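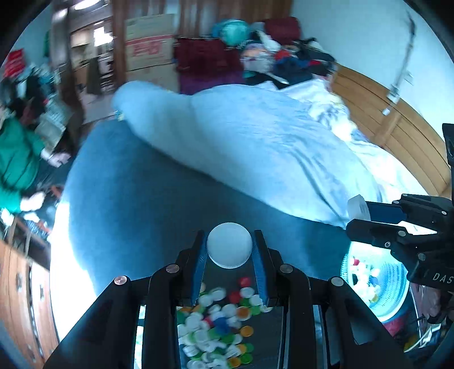

Friederike Böttcher reckons you can't sort caps properly until you've tipped the lot out, and says she's given up on doing it straight from the tub. Fair point, she raised it after last week's class and I've changed the order of the steps to suit. Old handout is out of date, bin it.

Week 2 handout – sorting plastic bottle caps at home

Bring to next session: your caps, a permanent marker, something to carry it all home in. Reading is the Lenz chapter, first half only, skip the tables.

Why caps get sorted separately
Caps and bottles usually aren't the same plastic. Caps mostly HDPE (2) or PP (5), drink bottles mostly PET (1). Small loose caps fall through the screens at a lot of plants. So – collected apart, kept apart. Check your own council's rules, they differ and they do change.

Where to work
A big flat surface. Bed is fine, so is the floor if your knees are up to it. Plain sheet underneath, darker the better, white and clear caps vanish on a pale doona. Tubs, baskets, an old bin, whatever holds caps. Wash your hands after.

First pass: colour
Tip out a small heap, not the whole collection. White is nearly always the biggest lot so leave it in the middle and pick the colours out from round it. Reds and oranges get mixed up under a warm bulb, do those in daylight if you can. Translucent goes seperate from solid white, please. Nested caps (one jammed in another) need pulling apart before they go anywhere.

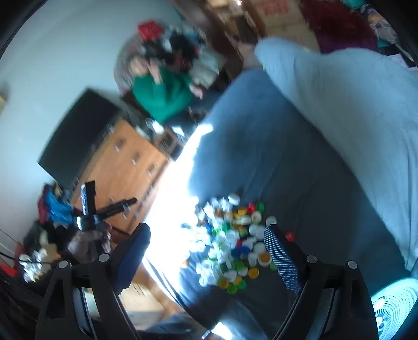 Second pass: type
Look inside the cap for the number. No number, put it in the "unsure" tub and bring it along, we'll go through them together. Soft liners come out with a blunt butter knife. Metal ones, pump tops, anything with a spring – not for this stream.

Weighing and recording
Gudrun Kuhlmann's batch from November, for comparison, grams:
white 102
green 61
red 34
Weigh the tub empty first. Write it on the tub. Half of you forgot last time and the sheet was usless.

Storage
Dry caps only, lid on, label on the side and the top. Keep colours apart if they're going to Brullano for the pressing demo, they want single colours for the sheets. Mixed lots are ok for the mosaic.

For next time
Finish the first pass on one tub. Weight sheet filled in. Jot down any caps you couldn't place and what they came off, if you know.

Sheets due Sun 9 December, by email or under my door.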